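Betreff: Re: Etiketten lösen sich an der Unterkante
Datum: 2025-11-09
Liste: Abfüllen und Verpacken, kleine Betriebe

Hallo zusammen,

> wir füllen seit June-Charge 2456 in die neuen Weithalsgläser
> von Wieser ab, und seitdem stehen die Etiketten unten ab.
> Oben hält alles. Kleber ist derselbe wie vorher (Drilent).
> Hat jemand eine Idee, bevor ich alles umetikettiere?

oh je, das kenne ich! Bei uns in Honasgate war es fast genauso, nur mit Sirupflaschen (und leider kurz vor dem Markt). Ich schreibe mal auf, was wir der Reihe nach probiert haben, vielleicht spart dir das einen Abend.

1. Glasform prüfen. Leg ein Lineal senkrecht an die Wand. Unsere Flaschen liefen unten ganz leicht konisch zu, mit bloßem Auge kaum zu sehen, und das Papier konnte da gar nicht glatt anliegen. Wir haben das Etikett dann 5 mm höher gesetzt, und weg war das Problem, zumindest bei den großen.
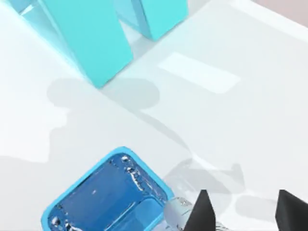 2. Temperatur. Wir hatten die Gläser immer direkt aus dem kalten Lager geholt und sofort beklebt. Ganz schlechte Idee, die beschlagen ja! Jetzt stehen sie acht Stunden im Packraum, bevor irgendwer mit der Rolle anrückt. Drilent klebt bei uns seitdem ordentlich.

3. Abstellen nach dem Bekleben. Bitte nicht gleich Glas an Glas in den Karton, da schiebt sich die Kante hoch. Etwas mit hohen Trennwänden ist prima, bei uns bleibt alles so bis zum nächsten Morgen.
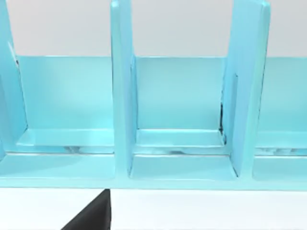 4. Papier wechseln. Das war unser letzter Schritt bei den kleinen Flaschen. Das dünnere von Rondton ist viel schmiegsamer als unser altes Naturpapier, kostet aber leider mehr, und die Farben kommen etwas blasser raus. Mir gefällt es trotzdem (der Rest der Familie ist geteilter Meinung).

Umetikettieren würde ich erst mal nicht! Nimm lieber sieben Gläser, setz das Etikett höher und lass sie über Nacht stehen. Welchen Durchmesser haben deine denn? Und läuft das bei dir von Hand oder über einen Spender?

Viele Grüße aus Honasgate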